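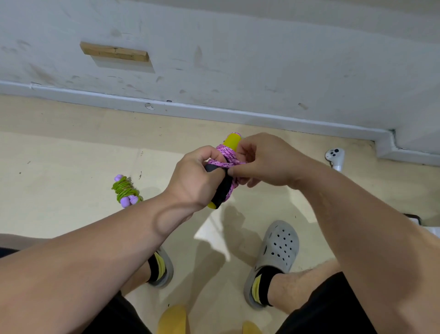 *Pink braid, foam grip, wrapped by hand. Green one's finished.*

## Storing jump ropes without growing a new knot every night

**finbarr_hanrahan**

I look after the gear closet for an after-school program, and I have inherited the jump ropes. We own 38 of them. They live in a bin, where they breed.

My current method is to hold both handles together and wrap the rope around them until I run out of rope, then tuck the tail under the last couple of loops. It makes a compact little bundle and takes up almost no room. The smooth plastic cords look great this way. The braided ones are a pain to tuck but they stay put.

Before I do the whole lot: is anyone going to tell me this is wrong? I assume yes, this being the internet.

**doubleunder_dee**

It's wrong. You're welcome.

Wrapping tight around the handles gives plastic cord a memory. Next time a kid unrolls it they'll be skipping with a telephone cord from 1987. Hang them. Fold in half, handles down, loop over a hook.

**Cluken**

Hooks are lovely if you have a wall. I had 7 hooks for a whole gym and by April each one was holding a sort of rope beard. You could pull on any handle and get four.

Bundles for me. Yes, they come out curly. Kids shake them out in a minute and then step on them anyway.

**doubleunder_dee**

They do not shake out. I have one that's been shaking out for 2 years.

**finbarr_hanrahan**

I have a wall but it's mostly shelving, and the one clear stretch is where the door opens. So bundles are winning on real estate.
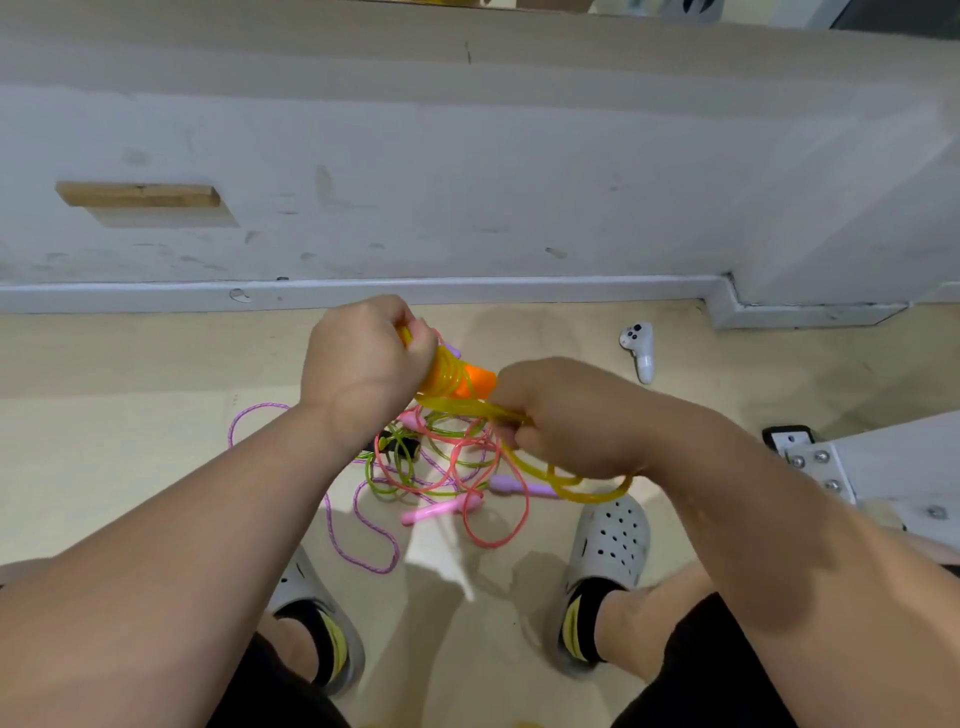
**bortolotti**

Stop wrapping while the rest is still knotted together, is my advice. You get one rope halfway free, start winding, and tug the whole heap tighter. Find the handles first, pull them all to the outside, then loosen from the middle. Don't yank anything. I ran a summer camp and learned this at great personal cost, mostly to my knees.

Also sort by cord. Braided rope grabs everything it touches, so get those out early and the slick ones practically fall apart by themselves.

**finbarr_hanrahan**

Handles to the outside is good. I'd been going after whichever rope annoyed me most.

**Cluken**

That's also a system.

**mrs_osteo**

Has anybody considered a loose figure eight and a hook-and-loop strap around the middle? Kinder to the cord than wrapping, and no hooks needed. I bought a roll of the stuff and cut it up. The straps do vanish, I'll admit. I started with 32 and I'm now using hair elastics.

**doubleunder_dee**

I could live with the figure eight. Grudgingly.

**melteck**

Or give every kid one rope and make them put it away.

**mrs_osteo**

melteck, how old are your kids?

**melteck**

I have a cat.

**finbarr_hanrahan**

OK, decision: figure eights and straps for the plastic ones, tight wrap for the braided ones. Two bins, labeled. Dee, if the green one comes out curly I'll mail it to you.

**doubleunder_dee**

Hang it up first.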